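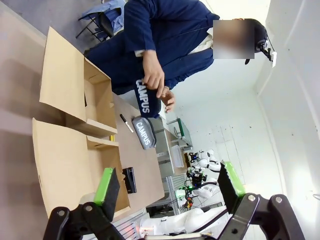

La numerología aplicada al nombre vive un momento de expansión en los países de habla hispana, y con ella crece la demanda de una formación reglada para quienes la ejercen. El Instituto Clutura de Estudios Simbólicos, que imparte su programa en la sede de Matville, ha revisado este curso la totalidad de su plan docente. Su directora académica, Skye Nisbet, recibió a esta publicación para exponer el alcance de la reforma y comenzó por un ejercicio que propone a todo alumno de primer año: reducir una palabra corriente a su cifra. «Tome usted la palabra CAMPUS, tal como aparece en letras blancas sobre un estuche azul marino», indicó. «En la tabla pitagórica, la C vale tres; la A, uno; la M, cuatro; la P, siete; la U, tres, y la S, uno. La suma es diecinueve, que se reduce a diez y después a uno». Para la escuela, el uno es el número de la iniciativa y del comienzo.

Nisbet advirtió, no obstante, de que el resultado final es la parte menos relevante del cálculo. «El estudiante principiante se precipita hacia la última cifra. Nosotros le pedimos que se detenga en el diecinueve, que contiene el uno y el nueve, el principio y el cierre del ciclo. Una lectura que omita ese paso intermedio se considera incompleta y no se califica».

La reforma afecta en primer lugar a las tablas de correspondencia. Hasta el curso pasado convivían en el Instituto la pitagórica y la caldea, y cada docente empleaba la que estimaba conveniente. El nuevo reglamento establece la pitagórica como tabla única durante los 2 primeros años y reserva la caldea para el tercero. «Recibíamos cartas numéricas de una misma persona con resultados incompatibles», reconoció la directora. «Una institución que certifica a profesionales no puede permitirse esa disparidad».

Preguntada por el tratamiento de la letra eñe, cuestión que divide desde hace décadas a los autores en lengua española, Nisbet confirmó que el Instituto le asigna el valor cinco, idéntico al de la ene. Los dígrafos se descomponen en sus letras y las tildes no alteran el cómputo.

En la segunda parte de la conversación intervino Heather Menzies, responsable del archivo de consultas, donde se conservan 429 cartas de nombre elaboradas por alumnos y profesores. El fondo admite hasta 500 expedientes en su ubicación actual y está prevista su ampliación. «Cada carta se guarda con el borrador del cálculo», explicó Menzies. «Me interesa tanto el error como el acierto. Hay sumas tachadas que enseñan más que la versión pasada a limpio».

Menzies se refirió también a los nombres breves, que el plan anterior apenas abordaba. Citó el caso de Eren, cuyas cuatro letras suman veinticuatro y se reducen a seis, cifra que la escuela vincula al hogar y a la responsabilidad. «Las dos vocales son iguales y equivalen a cinco. El número del alma, que se obtiene de ellas, es por tanto diez, es decir, uno. Tenemos así una persona de expresión seis y alma uno, volcada en los suyos y con una voluntad interior de independencia. Con un nombre tan corto, el intérprete dispone de pocos elementos y debe extremar la prudencia».

Sobre el uso de herramientas informáticas, la dirección mantiene una posición restrictiva. El programa Listo, con el que el Instituto comprueba las operaciones, queda autorizado únicamente una vez entregado el cálculo manual. La norma entró en vigor en agosto y ha suscitado quejas entre los alumnos a distancia, según admitió Nisbet. «Las hemos leído todas. La norma se mantiene».

La directora quiso precisar, por último, los límites que el código interno impone a la consulta. Quedan excluidos los dictámenes sobre salud, las recomendaciones de inversión y cualquier pronóstico relativo a terceras personas que no hayan otorgado su consentimiento. «La carta describe tendencias del carácter según una tradición determinada. El consultante debe conocer esa condición antes de sentarse, y así consta en el documento que firma».

El plazo de matrícula para el segundo ciclo permanece abierto. Los solicitantes deberán presentar la carta de su propio nombre completo, realizada a mano.

11/11/19
Redacción de Estudios Simbólicos

Artículos relacionados
El número del alma y el número de expresión: diferencias
Tabla pitagórica y tabla caldea: criterios de uso
Los números maestros en la carta de nombre
Cómo se calcula el año personal

Contacto | © Instituto Clutura de Estudios Simbólicos. Todos los derechos reservados | Volver arriba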